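Coolant temp climbs on long grades, normal on flat road

Lotte Van Acker
Posted 2nd November

1987 pickup, manual transmission, original radiator. On level road the gauge sits at the midpoint. On a long uphill it climbs to just below the red after 4 miles and drops again on the descent. Coolant level is correct, no visible leaks. Thermostat was replaced last year with a Verkier unit. Is this the thermostat or the radiator?

kapoor_garage

Probably the thermostat. Replace it, they're cheap.

Britbridge

A thermostat stuck partly closed would normally show up on fast level road too. Yours is only short of capacity under load, so I would look at the radiator first. Check in this order:

1. Cold engine, cap off. Look down at the tube ends for scale. Test the cap as well; a weak one lowers the boiling point.

2. Fan clutch. Engine off and hot, spin the fan by hand. It should resist. If it freewheels, replace it.

3. Repeat the climb in a lower gear at 4000 rpm or a little under, heater off. More pump and fan speed at the same road speed should hold the needle lower. Pick a paved grade with a long view ahead and a clear day.

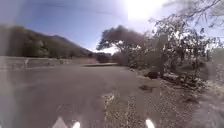 4. Scan the core with an infrared thermometer once parked, engine idling. Cold patches mean blocked tubes. With more than 2 of them I would recore it. Flushing rarely clears tubes that are fully blocked.

Lotte Van Acker

Fan freewheels when hot. Clutch ordered.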